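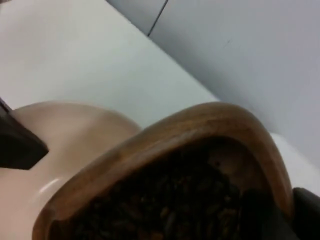

Ticket 538: Shop order page sends every confirmation twice

Opened by: Hamdia Hadgu, Grultia Coffee
Assigned to: Yi-an Noh, Brerel web support
Status: Solved, waiting for customer to close

Problem as reported
Since the update in December, our customers receive two confirmation mails for each order. Both mails have the same order number and the same total. In the shop system there is only one order, and the card is charged one time. It happens with the whole bean products and also with the gift vouchers. I have already cleared the cache and logged out and in again, with no change.

Log

09:13 – Yi-an Noh
Thank you for the clear report. Please tell me which mail plugin you use, and whether somebody changed the payment settings at the same time as the update. Please also forward me both mails from one order, with the full headers.

09:40 – Hamdia Hadgu
We use the mail module which came with the Furnis theme. The payment settings are the old ones, I did not touch them. I forwarded the mails from my own test order. 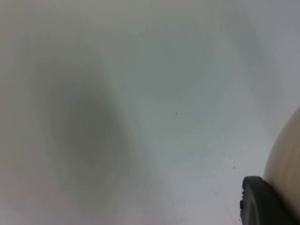 I made this order from my telephone, in case it is important. My colleague tried the same from the office computer and she got two mails also, four seconds apart.

10:25 – Yi-an Noh
The headers are useful. The first mail is sent by the Furnis module, but the second one comes from the shop system itself. Before the update the shop's own mail was switched off, and I suspect that the update has put it back to the default. Please go to Settings, then Messages, and look if "Order received" is ticked.

10:52 – Hamdia Hadgu
It was ticked. I removed the tick and saved, then made a new test order. Still two mails.

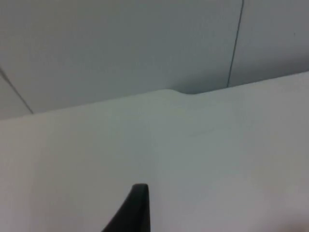

I repeated it with another address, to be sure that it is not my mailbox, and the result is the same. When I open the Messages page again, the tick is back.

11:30 – Yi-an Noh
Then the setting is not being saved. I looked in the error log and found that the settings file is read-only on your server. The update ran under another user name and kept the file for itself. I have corrected the rights on this file, and on 7 others in the same folder which had the same fault. Please remove the tick once more, save, and reload the page before you test.

11:48 – Hamdia Hadgu
Now the tick stays away after reloading. Test order made, one mail received. A real order from Mr Gallagher came in a few minutes later and he confirms one mail as well.

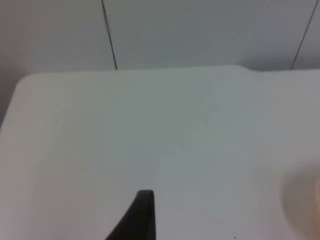
Attachment 4, added by Hamdia Hadgu: white table

12:05 – Yi-an Noh
Good news. I leave the ticket open until tomorrow, in case the night backup changes the rights again. If you see two mails for any order, please write the order number in this ticket – a new ticket is not necessary.

08:35, next day – Hamdia Hadgu
There were 13 orders during the night and each has one mail in the sent list. You can close it from my side. Thank you for the patience.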